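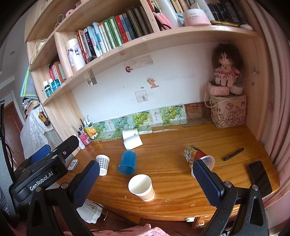 Desk station with the four cups, hand-held grippers in position. Attached to item 3.

Vadholm data collection group
Minutes of the Wednesday meeting, February
Start 9:30, end 10:50
Present: collection lead, two operators, annotation desk, training team (by phone), minutes by the annotation desk

1. Minutes of the last meeting

Accepted with one correction. In item 4 the word "session" should be "episode". One session has many episodes, and the storage request was calculated wrong from this mistake. The corrected request was sent to Marness on the same day.

2. State of the collection

The count of accepted episodes for the cup tasks is now 1,082. The training team asked if this number includes the episodes from the first week, when the left gripper was not calibrated. It does not include them. They are kept in a separate folder and will stay there until somebody has time to check if the right-hand part can be used alone.

From the last batch, 34 episodes were rejected by the annotation desk. The most frequent reason was that the operator started to move before the start signal. The second reason was that one finger went out of view while it was closing on the cup. The operators said that the second problem happens mostly with cups that are far to the side. It was agreed that the operator may move the whole body a little before the start, but not during the episode.

The training team reminded everybody that an episode with a failed grasp is not a rejected episode. If the cup falls and the operator picks it up again, please keep it and use the label "recovered". Last week some of these were deleted at the station, and we can not bring them back.

3. Desk station, cups

The group looked at the picture of the desk station. There are four cups on the desk: the paper cup with tan outside, the blue plastic cup, the small checkered one and the larger printed one, which is lying on its side. The training team is satisfied with this mix. The blue cup is translucent and the model from January had difficulty with such material, so more episodes with it are welcome.

There was a longer discussion about the other things on the desk. The annotation desk would prefer that the phone and the pen on the right are taken away, as they make the labels slower to write. The training team does not agree. The purpose of home-type stations is that the model sees shelves, books, stickers and small objects near the task, and learns to leave them alone. Decision: the objects stay. The operator does not touch them, and the annotation desk labels only the cups.

It was also asked if the starting position should always be with the fingers wide open, as in the picture. Yes, for all cup tasks. For the book task it is still open (see item 6).

One operator asked what to do with the paper cups when they become soft or bent. They can be used until the rim does not keep its shape. After that please take a new one of the same type and write it in the station log.

4. Task list for the next period

a) Pick up the cup that is lying and put it upright. Both hands allowed.
b) Put the small cup inside the larger one.
c) Move all cups to the left half of the desk, in free order.
d) Same as c, but to the right half.

Task b was called "stacking" in the old list and "nesting" in the Guleo tool. From now on we write only "nesting", also in the spoken instruction.

Each operator records in blocks and makes a pause of 6 minutes between blocks. The pause was not always respected. The collection lead asks again to respect it, as the hand movement becomes visibly less smooth when people are tired and the training team can see this in the curves.

5. Guleo upload tool

The upload stops when a file name has a space in it. Until this is repaired, use the underscore. The annotation desk will rename the old files, nearly finished. Magesa has promised a new version, but we did not receive a date.

The tool also shows the wrong station name after a change of station. Please close it and open it again before the first episode.

6. Other

The book task waits for the decision about finger pads. The operators think that the present pads slip on thin covers. The training team wants to see 2 test blocks with the present pads before something is changed.

The station at Marness has no free chair for the second operator. Will be asked.

Actions

Operators: two test blocks for the book task; station log for changed cups.
Annotation desk: finish renaming; add the label "recovered" to the short guide.
Training team: send the list of episodes with the translucent cup where the January model failed.
Collection lead: write to Magesa about the version date; ask about the chair.

Next meeting: same day and time, in the small room.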